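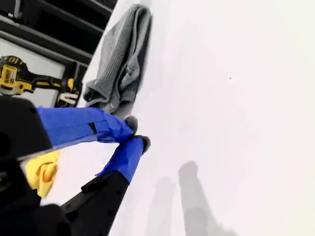

White surface, with a folded cloth by the gray tips.

Part 3: Setting up your Rundar dehumidifier
By Csaba Major
3 min read | 80 shares

I've set up more of these than I can remember, and the Rundar is an easy one. Let it stand upright overnight before you plug it in. I know, I know – you want to try it right away!

1. Pick a spot with a hand's width of space on every side. Mine lives in the basement, next to the stairs.
2. Slide out the tank (it holds 900 ml) and peel the tape off the float. Leave the float itself alone.
3. Push the tank back in until it clicks.

Note: If the red light stays on, the tank is crooked. Mine does this almost every time.

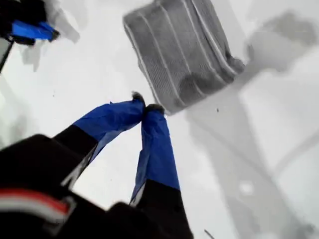

The two blue-wrapped fingers, tips close together.

4. Plug straight into the wall. Please, no extension cords.
5. Press Mode until you see AUTO, then set the humidity. I start at 50 percent and go lower if the room still smells like old shoes.

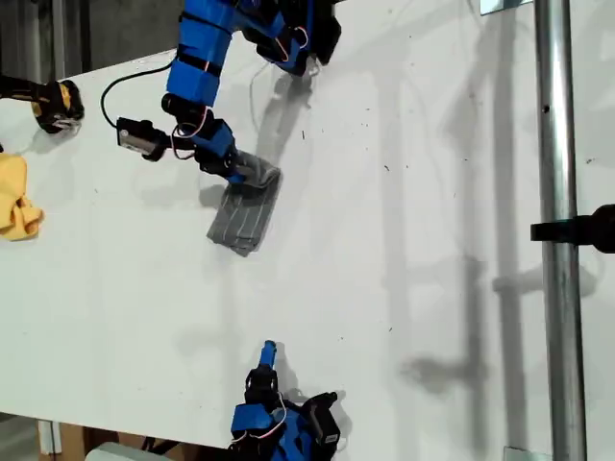 6. Close the windows and doors, or you'll be drying out the whole neighborhood. Give it a full day before you mess with the settings.

Caution: Switch it off and unplug it before you take off the back grille. The fins behind it are sharp, and I have the scar. 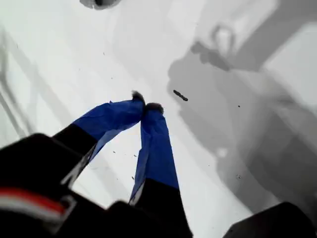 7. Rinse the filter under the tap every couple of weeks and let it dry completely before it goes back in. In May, when my basement gets really damp, I do it weekly.

The drain hose is in Part 4, along with what to do if it leaks.

We use cookies to remember your settings. Accept | Manage
12 comments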